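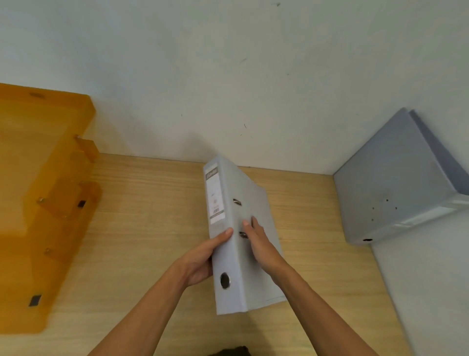
How do I know which way up a lever arch binder goes on the shelf?
Look at the spine. Finger hole at the bottom, label at the top. If the label is down by the desk, turn it over.

Section 4. Setting up your desk binders

This part covers the Parkik home office set – binders and desk layout. Shelves are in Section 5. Read the cautions first, they're short.

What you need
Lever arch binders, grey
Your loose papers
A two-hole punch
Label inserts and a pen (soft pencil if you change your mind a lot)
A clear stretch of desk against a wall

CAUTION: The lever snaps shut. Keep fingertips off the arch when you press it down.
CAUTION: Do not stand an overfull binder on a high shelf. They tip.

4.1 Before you start

1. Wipe the desk. Let it dry.
2. Pick the corner or wall where the binders will live. A corner is best, they lean less.
3. Get all the paper in one pile. All of it. Bills, letters, the stuff in the kitchen drawer.
4. Pull staples and clips. Staples in the rings area tear the holes later.

Note: the full set holds 1,000 sheets when packed by the book. You will not want to pack it by the book. Leave slack.

4.2 Checking each binder

1. Stand the binder up and look down into it from the top. Paper poking out past the covers means a sheet missed the rings or was never punched.
2. Run a thumb along the rivets. They should feel tight. A loose rivet = swap the binder, don't try to hammer it.
3. Open and close the cover twice. Should fold flat at the spine without a fight.
4. Put a finger through the hole in the spine and pull. The rim should not wobble.

Note: new binders sometimes come with a printed insert sheet inside. Keep it till you have checked the part number against your order (ours start 3,222), then recycle.

4.3 Standing them in place

1. Hold the binder low on the spine, both hands.
2. Set the bottom edge down first, spine facing out into the room.
3. Slide back until it touches the wall.
4. Bring the next one in along side. Covers touching, no gap.
5. Torn or crumpled sheets sticking out the top – take them out now. Flatten, trim the bad edge, re-punch. If the holes are gone use a plastic pocket.

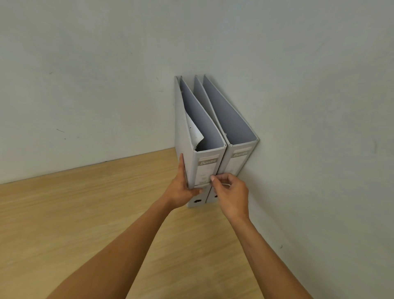
6. Check both spines line up. Nudge, don't shove, or you'll mark the wall.

Note from Gunhild Arnardóttir, who tested this section: do the binder you use most last, so it ends up on the outside. I did it the other way round and had to start over.

4.4 Loading paper

1. Take one binder down and lay it flat on the desk, open, covers out to each side.
2. Move anything else out of the way to the left or right. You need elbow room on both sides.
3. Punch in small stacks. Big stacks jam the punch and the holes come out crooked.
4. Lift the lever. Rings open.
5. Oldest sheet goes on first, face up. Newest ends up on top.
6. Press the lever down til it clicks.
7. Lay a single sheet square on the stack to check the edge. If it hangs over the cover, the page is too wide for this binder – fold or use a pocket.
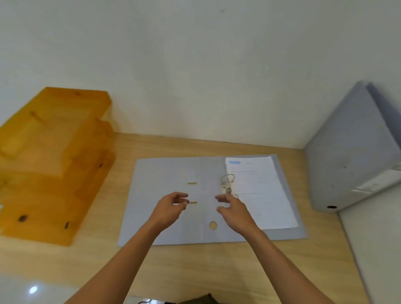
8. Close the cover and stand the binder back up as in 4.3.

CAUTION: never carry a binder by one cover.

4.5 Labels

1. Write the label before it goes in the holder.
2. Big word first (HOUSE, CAR, TAX), then the year under it.
3. Leave the finger hole clear. No stickers over it.

Problems

Binder won't close: too full. Take out 81 sheets and try again. That's one divider's worth in this set.
Binder falls over: put a heavier one next to it, or move to the corner.
Rings don't meet: bent. Replace, part 155.

Questions about this section go to Aba Abubakari at the Parkik help desk. Section last checked Sep 25, 2020.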